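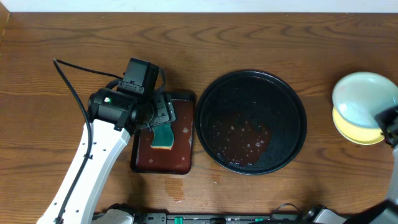 ## Wiping in the first coat

You've sanded to 200 grit, and now comes the fun part – the grain is about to wake up! Odent oil goes a long way, so start small.

1. Shake the can, then pour 2 spoonfuls onto a lint-free cloth.
2. Wipe along the grain, working from the far side toward you.
3. Wait 105 minutes, then buff off anything still tacky.

**Note:** Wavy grain drinks more oil, so go back over any dull patches.

**Caution:** Oily rags can catch fire on their own. Lay them flat outdoors to dry.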